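4. Setting up your Vorkard label printer for the first time

You've got the printer out of its box and the power lead is in. Now for the good part! Your first proper label is only a few steps away, and once you've seen one come out crisp and straight you'll want to label everything in the building.

4.1 Loading the roll

1. Switch the printer off at the back and press both side catches to lift the lid.
2. Slide the roll holder apart and drop in the roll, with the labels feeding from underneath. The starter roll holds 756 labels, so there are plenty to practise with.
3. Close the holder until it just touches the roll. It should still turn freely when you nudge it with a finger.
4. Pull the loose end under the two guide tabs and out over the tear bar. Leave one full label showing.
5. Press the lid down on both sides until you hear two clicks.

Note: The guide tabs fit rolls up to 110 mm wide. For narrower rolls, pinch the tabs and move them in together -- they're linked, so the paper stays centred.

Caution: The print head gets hot in use. Let it cool for 15 minutes before you touch it or clean it.

4.2 Teaching the printer your label size

The printer works out the length of your labels by looking for the gaps between them. It's a lovely bit of design and it saves a lot of measuring.

1. Switch the printer on and wait for a steady green light.
2. Hold down the Feed button until the light blinks twice, then let go.
3. The printer will push out a few blank labels and stop at a gap. Tear them off.
4. Press Feed once. A single label should come out, ending exactly at the tear bar. 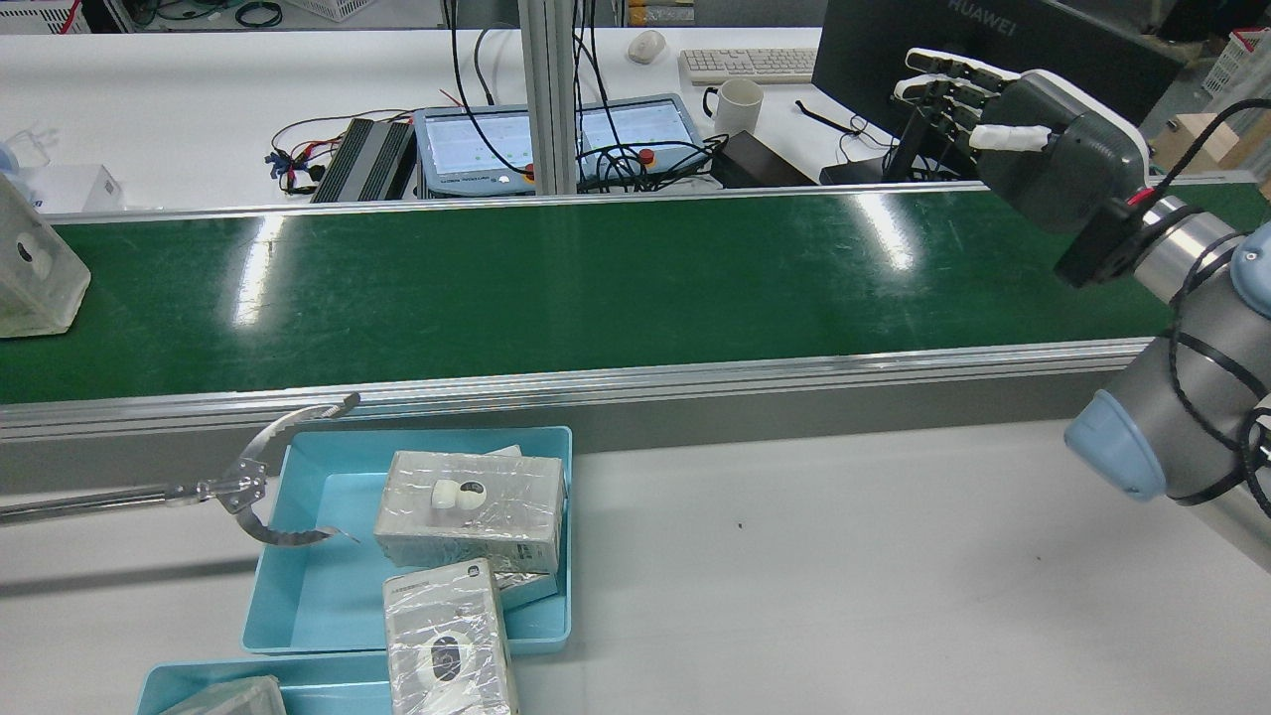 If the label stops short or runs over, repeat the steps above with the lid pressed firmly shut. Still not right? Have a look for a scrap of backing paper stuck over the gap sensor, and lift it away with a dry cotton bud.

4.3 Printing a test label

1. Connect the printer to your computer and open Drandilar.
2. Choose Villca from the list of layouts. It has a large title, two lines of text and a barcode, so it shows up most problems straight away.
3. Type anything you like in the title box and click Print.
4. Scan the barcode with your phone or hand scanner. If it reads first time, you're ready for real work.

Faint print usually means the darkness setting is too low. Raise it one step at a time -- going straight to the top makes barcodes bleed and wears out the head.

Note: Wundale rolls are coated and need a slower speed. Choose "Coated" under Paper Type before you print, and see error code 43 in section 9 if the light turns amber.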